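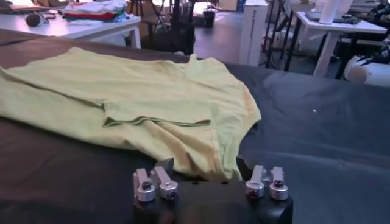 About Birkine

We try out grippers so you don't have to buy three and send two back. Small outfit, one long room, lots of tables. Started by Magnus Buchanan after a bad year picking arms for a packing firm, going by the brochures.

What we do: grippers, arms, wrist cameras, controllers. Side by side, same job, same table. Then a written report, plain English, with the failures left in.

Mostly cloth at the moment. T-shirts, crumpled, dropped any old how on a dark cover. Cloth is horrible. A hem is easy enough to find by eye and a pain to pinch, and a collar that bunches up will fool a depth camera. Which is why customers ask for it first.

The rules. Every gripper gets 62 tries per garment, no practice runs. Fingers go on as supplied, then again with our own if the client wants. Same arm for both halfs of a comparison. Cable snags count as failures (we have had arguments over this one, still counts).

So far 261 reports sent out. Makers can't pay to be included and they see the results when you do.

Current work: Skamov against Urkau, two-finger units, soft garments. Kalinowski controller swap after that, probably October. Might slip, waiting on a mounting plate.

There are seven of us. Visitors fine, ring first. Bring your own awkward object, we'll put it on the tabel and have a go.

Prices on request. Depends how many grippers and how floppy the thing is.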